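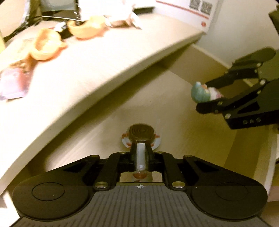 Orange leaf dish, left, on the light wood table. It's been the landing spot for small stuff for months now.

The Table That Catches Everything

I bought the first orange dish in June, at the Trasberg flea market, and I bought it because it was shaped like a leaf and cost me two dollars. That was the whole thought process. I figured I'd put olives in it! I have never once put an olive in it.

What goes in it is everything else. Hair ties, the spare key, a button I keep meaning to sew back on, those tiny toys that come home in coat pockets and never seem to belong to any particular set. The dish went on the big table by the wall and within a week it was full, so I got a second orange one (different seller, slightly cheaper, and I was weirdly proud of that) and then they were both full, and I started to understand that I had a table problem.

Our table is a pale wooden one from Petkov, a little furniture shop out past the bus depot that makes everything with a nice curved edge. I love that table. I love the grain and I love that you can't bang your hip on a corner. But it sits right where everybody walks in, so the mail lands on it, and the snack bags, and the boxes from whatever got delivered, and whichever charger is the good one this week. You clear it at breakfast and by dinner there's a crumpled paper bag back on it.

So I tried the Flolteo method, which a few of you have written in to ask me about. It comes as a skinny paperback, 62 pages, and the part that stuck with me is that you pick up small things first. Every other system I've tried starts with the big stuff, boxes out, bags in the trash, and then you're left staring at forty fiddly bits with no energy for any of them. Flolteo has you take one little thing in your hand and walk it to where it lives before you touch another. If it doesn't live anywhere, it gets a home right then, even a bad one.

The first night took me about 9 minutes, and I spent a good chunk of that on figurines (the pastel ones are the worst, they all look related). They live in a Tolby tin on the bookshelf now. The tin used to have shortbread in it and it still smells like butter, which I consider a bonus.

Cables I gave up on for a while. I'd coil them, and they'd be back trailing off the side of the table the next day. In the end I stuck 7 adhesive hooks under the shelf in the hall, and that mostly works, except for the long black one, which is too heavy and falls down at night and scares the dog.

And the dishes stayed! I did think about putting them away, but a table with nothing on it looks to me like we're moving out. They're allowed to hold keys and whatever I find in the dryer. I empty them when I water the plants, so they get done as often as the plants do, and the fern has been looking a little crispy lately.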